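Karkstead Handheld Gripper Cell: Progress Report to the Contreras Fund
9/28/22
Prepared by the cell maintenance lead, Flirkon

Summary

We have had a very good period! The paired handheld grippers are back in regular use, the new finger pads are fitted, and the service routine we promised in the April plan is written down and being followed. The cell logged 1,990 usable demonstrations against a target of 2,000, and we expect to pass the target within days of you reading this. One item, the spare lens covers, has slipped and is covered further down.

Where we were in April

At the time of the last report the two handhelds were drifting apart. Each had been repaired on its own schedule, with whatever pads were in the drawer, and a grasp made with one tool didn't look quite like the same grasp made with the other. Poser, our alignment software, could correct for part of this but threw out a lot of recordings along the way. We said then that we would bring both tools to one build and keep them there. That has taken up most of the work since.

Fingers and pads

All worn pads were removed and both tools now carry the same type from the same batch. We tried two ways of fixing them. The first adhesive held well but left a ridge at the edge that caught on cloth, so we moved to a thinner one and trimmed the pads before fitting, with much better results. A pad change used to mean sending the tool to the workshop. It is now a bench job that an operator can do between sessions, and operators have taken to it with real enthusiasm.

We also cleaned and regreased the finger rails. One of them had grit packed in at the closed end, enough to stop the fingers meeting squarely. With that gone, the opening width reported by Poser matches our gauge blocks over the full travel.

Cameras and cables

The cameras were recalibrated after every mount was retightened to the same torque. We found one mount loose enough to turn by hand, and that explains many of the rejected recordings you asked us about. Cable strain was the other big problem. We have replaced the short leads with longer ones and asked operators to let the cable hang free past the table edge, well away from the fingers. There have been no connector failures since the change.

The two-tool check

The piece of work we are proudest of is a simple one. Before a session, the tools are brought to the same table and each is looked at through the other's camera. Finger closure, pad position and lens condition can all be judged from the recording itself, which means the check is stored alongside the data it protects. It takes very little time and has already caught a pad that was creeping forward.

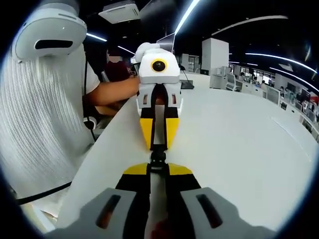
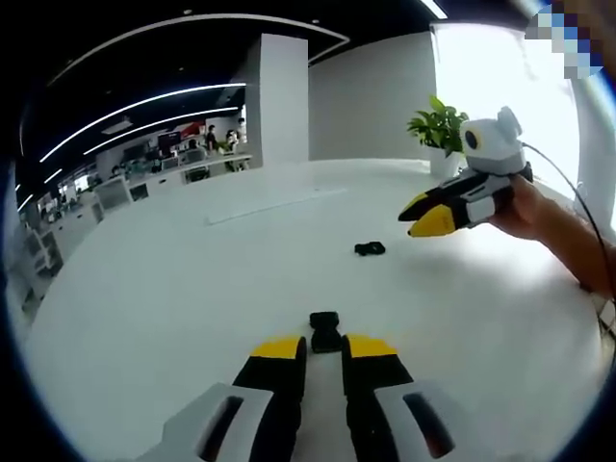 Both handhelds at the white table, each view taken from one tool with the second in an operator's hand. In the second view the held tool's fingers are closed.

We started with the check once a week and moved to every session when we saw how useful it was. Small soft and rigid test objects are kept at the bench so that an operator who is unsure about a result can follow up with a few practice grasps before recording starts.

Results

Usable demonstrations recorded: 1,990
Target for the period: 2,000
Recordings rejected by Poser: 229
Pads replaced: 64

Most of the 229 rejections date from before the mounts were retightened. Those that came later were mainly lost tracking when a tool was swung quickly toward the window side of the room. We have asked operators to slow down on that side and will report whether it helps. The pad figure is high because it includes everything fitted during the adhesive trials, and we expect a much lower number next time.

What has not gone to plan

The spare lens covers have not arrived. The first set came with the wrong bore and went back to the supplier. Until the replacements are here we are cleaning the existing covers with a dry lens cloth only, after finding fine scratches from the wipes used before.

The service log is also patchier than we would like. Pad changes are recorded faithfully, but rail cleaning is often entered late or without the tool's number. We have moved the log sheet to the bench and shortened it to a single line per job.

Spending

Parts and consumables are within budget. The longer leads cost more than we had allowed, and the difference was met from the workshop line, which is lower now that pad changes are done at the bench. We are not asking for any change to the award.

Next period

Fit the lens covers when they arrive and recalibrate both tools the same day.
Test a harder pad material on one tool, with the other left as it is for comparison.
Add a rail wear measurement to the two-tool check.
Write the operator guide for pad changes and share the draft with the Contreras Fund for comment.

The harder pads are already on the bench, and we hope to have first grip tests in time for your visit to Karkstead.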